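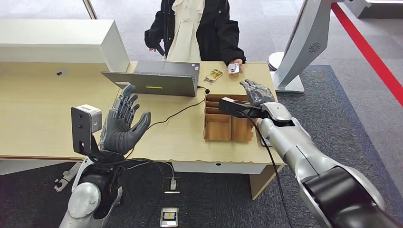 FOR IMMEDIATE RELEASE

Baptiste School of Nursing Names Esperanza Esposito Director of Its Evening Program

New director plans to keep the hours, change the schedule and do something about the parking

STALTVILLE, February 15, 2021 - The Baptiste School of Nursing has appointed Esperanza Esposito, MSN, RN, as director of its evening program, the part-time course of study for people who would like to become registered nurses and who already have a job, a family, or in most cases both. She takes over from an interim arrangement that was meant to last one semester and lasted three.

Esposito has taught at Baptiste for nine years, most of them after dark. She was herself a student in the evening program, which she entered while working as a nursing assistant on the overnight shift at a long-term care home across the river. By her own account she slept in her car between class and work, ate a great many crackers, and passed pharmacology on the second attempt.

"I mention the second attempt every time I meet a new class," Esposito said. "The admissions office would like me to mention it less. But there is always somebody in the back row who has just failed a quiz and is pricing out truck driving school on their phone, and I would like that person to stay."

The evening program enrolls 50 new students each year. Classes meet from late afternoon until an hour when the vending machines have generally given up, and clinical placements are arranged on weekends and overnight. The program leads to the same degree and the same licensing exam as the daytime course. It takes longer, and its graduates tend to be older, more tired, and already acquainted with bedpans.

What changes, and when

The first change under the new director is to the calendar. Evening students have until now received their clinical schedules two weeks ahead of time, which is plenty if you have no employer, no children and no dog. Beginning in July, schedules will be issued a full semester in advance, and a student who needs to trade a shift will be able to do so without a signed letter from a dean.

The signed letter dates from a time when Baptiste had one dean and eleven students, and she liked to know what they were up to. The school has since acquired more of both. A search of the files found 3874 such letters, every one of them approved. The school has concluded that the policy was not doing much screening.

The second change concerns the skills lab, where students practice placing IV lines, changing dressings and moving a patient from bed to chair without injuring either party. The lab has traditionally closed at 6 p.m., half an hour after the evening students arrive. It will now stay open until 10 p.m. on class nights, with an instructor on duty. Esposito asked for this change in her first year of teaching, again in her fourth, and then in her interview for the director's job, where she made it a condition of accepting.

"I've been told it was a bold negotiating position," she said. "I wanted the door unlocked."

The third change is a course. Called Charting for Humans, it covers how to write a nursing note that the next nurse can read, understand and use at four in the morning. Esposito has taught a version of it as an unofficial lunchtime talk for years, using notes she wrote herself as a new graduate. One of them describes a patient as "fine, mostly." It will be required reading.

From bedside to classroom

Esposito grew up in Staltville, over her parents' shoe repair shop, and spent two years studying accounting before deciding that she liked people more than ledgers. She earned her associate degree in nursing through the Baptiste evening program and went to work on a medical-surgical floor, where she stayed for seven years and was charge nurse for the last 2. She then moved into home health, driving a territory that took in most of the county's unpaved roads and, she says, all of its geese.

She completed her bachelor's degree during that time and her Master of Science in Nursing, with a focus on education, three years later. Her thesis looked at why working students leave nursing programs. She had expected to find that the coursework was too hard. The students she interviewed talked about bus routes, babysitters and a bursar's window that closed at four.

Those interviews still shape much of what she wants to do. Along with the calendar and the lab, the evening program will pilot a quiet room where students coming off a shift can lie down before class. It holds two recliners, a lamp and a clock with a loud alarm. There was discussion of a coffee machine, and then further discussion of who would clean it, and for the moment there is no coffee machine.

Outside support

The extended lab hours are being paid for through a three-year gift from Wenance, the Staltville payroll and bookkeeping firm, which employs a number of people who are married to nurses and has heard all about it. The gift also sets up a small emergency fund for evening students. Awards are modest and fast. A student with a dead alternator or an overdue electric bill can apply on a single page and have an answer within two working days.

Wenance asked that nothing be named after it. The school, which has a named stairwell, found this hard to process but has agreed.

Scheduling will be handled through Kakeo, the shift-trading software that the daytime program began using last fall. Kakeo replaces a corkboard. The corkboard had loyal supporters, some of whom have written in, and it will remain on the wall outside the faculty office for notices about lost stethoscopes and free kittens. Any clinical shifts pinned to it after July will be considered decorative.

On the matter of parking

Evening students have for years been issued permits for Lot C, which is a twelve-minute walk from the nursing building, uphill, past the loading docks. Lot A, which is next to the nursing building, is reserved for daytime staff, who go home at five. Esposito has asked that evening students be allowed to use Lot A after 5:30 p.m. The request is under review. She is told that reviews of this kind can take some time, and she has said that she will be parking in Lot C until it is finished and will be glad to offer a ride down the hill to anyone on the review panel who would like to see it in February.

How to apply

Applications for the evening program's next class are open now. Applicants need a high school diploma or equivalent, college-level anatomy and physiology with a grade of C or better, and current CPR certification. Work experience in health care is welcome and not required. Recent classes have included a school bus driver, a former wedding photographer, several nursing assistants and a man who ran a bait shop, who by all reports has very steady hands.

Two information sessions will be held online before the deadline. Each lasts an hour and starts at 7:30 p.m., when the small children of prospective students are in theory asleep. Cameras may be left off. Questions can be sent ahead of time to the evening program office, which is now, for the first time in its history, staffed in the evening.

Students already enrolled do not need to do anything to receive the new schedule. They will be sent a login for Kakeo before the summer term, along with a short guide. The guide was eleven pages long when it was handed to the new director and is now one.

About the Baptiste School of Nursing

The Baptiste School of Nursing in Staltville prepares students for careers as registered nurses through daytime and evening programs leading to an associate degree, with a bachelor's completion track for working nurses. Its graduates work in hospitals, clinics, schools, hospices and private homes across the region, and one of them is the mayor's mother, who calls often.

Media contact

Office of Communications, Baptiste School of Nursing, Staltville. Interviews with Esperanza Esposito can be arranged through this office. She is easiest to reach after 4 p.m. and asks that reporters not call before noon on the days after class.

###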